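Home | Tips | Kitchen | Workshop | Paper Clutter | Ask Me

Sorting the Desk, One Slot at a Time
November 17, 2018 - posted by the Skornlow Tips desk

I put off the floor under my desk for most of the fall, and then I caught my foot in a cord and nearly took the whole lot down with me. So that's where I start now, every time. Cords first, desktop second!

Unplug one thing, follow it all the way to the end, and put a tag on it before you touch the next one. I write on mine in pencil (marker smears on those shiny little labels). Anything you can't match to a gadget goes in a box for 60 days, and if you haven't missed it by then, out it goes.
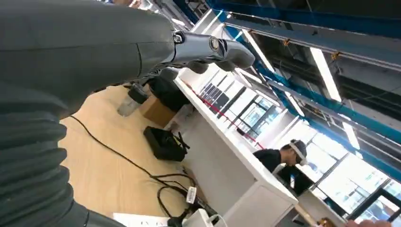 Black cords looped on the floor by a white desk, one with a little white tag.

Once your feet are safe you can move up top. I'm a big fan of the little desk organizer with open compartments, the kind you can see straight into. Drawers are where my cards and receipts go to disappear. With open slots I can tell from my chair what's in there, and I leave a few of them empty on purpose so there's room for next week's bits.
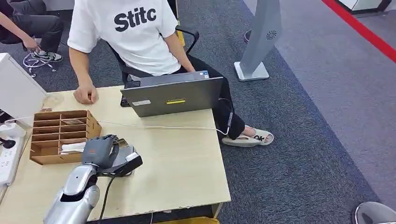
Keep it on the side of the desk away from your laptop, too, so you aren't reaching over a screen every time you want a stamp. And run the charging cable behind things if it's long enough. Mine isn't, so it goes across the front and I grumble.

Now for cards - loyalty cards, recipe cards, the postcards from Cidley I can't throw out. Stand them up! Flat ones slide under everything else and you end up with a pile again.
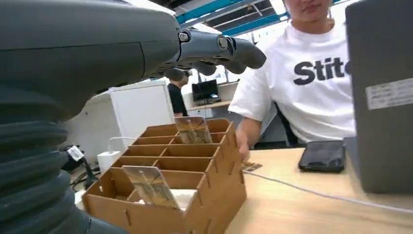 I do the cards in one sitting with a cup of coffee, pulling them all out and putting back only what I'd go looking for. Last November I had 147 of them, if you can believe it, and more than half went in the recycling. If a slot gets tight, I thin it out before starting another one.

Contact | Copyright 2018 Skornlow Tips | Back to top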